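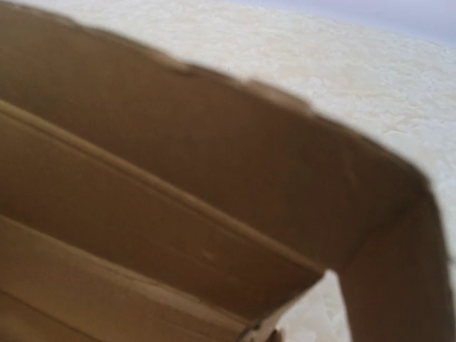 4. What people keep, and what they keep it in

4.1 How I ended up asking about boxes

I went into this study wanting to talk about letters. That was the plan I pitched, that was what the interview guide was written for, and for the first few home visits in Ladwood I dutifully asked everybody about letters. And everybody dutifully answered, and then they got up, went to a closet or the space under the stairs, and came back carrying a box (Figure 3). So I started asking about the boxes too!

By August I had rewritten the guide. The new version opens with one very plain question: "Where in your home do you put the things you can't use and won't throw out?" I stole the wording from Nelli Valtonen, who used something close to it in her own fieldwork in Keane, and who was kind enough to let me read her notes before I'd finished mine. It works much better than anything I came up with myself. People laugh, then they think about it, and then they talk for a long time.

Figure 3. Inside of an open cardboard box, without printing or labels.

All in all I visited 87 households, spread over Ladwood, Keane and the older half of Fakuldale. Paavo Peltonen did the Fakuldale visits with me and drove both ways in all weathers, so a good share of what follows is really ours together (the mistakes in the coding are mine). I transcribed everything myself, at the kitchen table mostly, and the transcripts are quoted here with the ums taken out.

4.2 The plain box and the good box

The first thing that jumped out at me was that nearly every home had two kinds of container, and people talked about them in very different voices. There was the good box, which might be a cookie tin or a hatbox or a wooden chest somebody's uncle made, and there was the plain box, meaning ordinary brown cardboard that had come into the house with something else in it. I had assumed, going in, that the precious things would live in the good box. Sometimes they did. But again and again the good box held buttons, or spare keys, or (in one memorable Keane living room) a complete set of expired bus passes, while the wedding telegrams were in cardboard on top of the freezer.

One woman in Ladwood explained it to me like this: "If I put it in the nice chest I'd have decided it was important. I haven't decided. It's just in the box for now." The telegrams and photographs in question had been in the box for now through two moves and the births of all her children. I've come to think of this as provisional keeping, and I use that term through the rest of the paper. A thing kept provisionally is safe, but it hasn't been promoted. No one has to say out loud that it matters.

I'd connect this to the way people described sorting. Hardly anyone sorted the plain box. They added to it. The good box got sorted quite often, usually before guests or after a funeral, and things were taken out of it and given away. If you're a historian hoping for intact family papers, you should be rooting for the cardboard!

4.3 Writing on the outside

I got a bit obsessed with labels for a while, and Paavo had to talk me down. Still, I think there's something in it. Labels in this material come in a few flavors. Some say what is inside ("school," "taxes"), some say whose it is, and some give an instruction, of which my favorite is "ASK MOM FIRST," written by a man whose mother had been living in Fakuldale the whole time and had never once been asked.

Then there are the boxes with nothing written on them at all, and those turned out to be the ones people could describe best. I'd ask what was in there and get an answer in surprising detail before the flaps were even open: the baby bracelet, the receipt from the hotel, the dog's collar. With labeled boxes people tended to read me the label and stop. I don't want to make too much of this, as I didn't test anybody's memory in any proper way, and a labeled box may simply be one that a person expects to forget about. Valtonen and I disagree here. She reads the label as a message to whoever clears the house later. I read most of them as notes from a tired person on moving day.

4.4 Opening it up

The best parts of the recordings are the openings. I never asked anyone to open a box, and it felt important not to, but most people offered. There's a pause on the tape, then the cardboard noise, and then a kind of voice I didn't hear anywhere else in the interviews, lower and quicker. People stopped addressing me. They talked to the things, or to a husband in the next room, or to nobody in particular.

What came out was rarely in order, and I gave up on making inventories early on. What I did write down was the first item each person picked up and the first item each person put back. The two lists barely overlap. First picked up was usually a photograph. First put back was usually paper with handwriting on it, often without a word of comment, and when I went back through my notes those were the moments where I had stopped writing too. Letters after all, then.

A couple from the Dilthorpe road, on the edge of Keane, let me come back a second time on 2021-12-11. They had bought new plastic tubs over the fall and moved everything across. She was pleased with them. He had kept the old boxes flattened behind the wardrobe, "in case," and when I asked in case of what, they had a short and very cheerful argument that runs for most of a page in the transcript. I come back to that page in Section 5, where I look at what happens when a household replaces its containers and who gets to decide.

4.5 A few limits

My households skew older, and almost all of them had stayed put for a long stretch. Renters who move often are thin in the material, and I'd expect provisional keeping to look different when each box has to be carried down the stairs again and again. I also only saw what people wanted me to see, and several mentioned an attic we never got to.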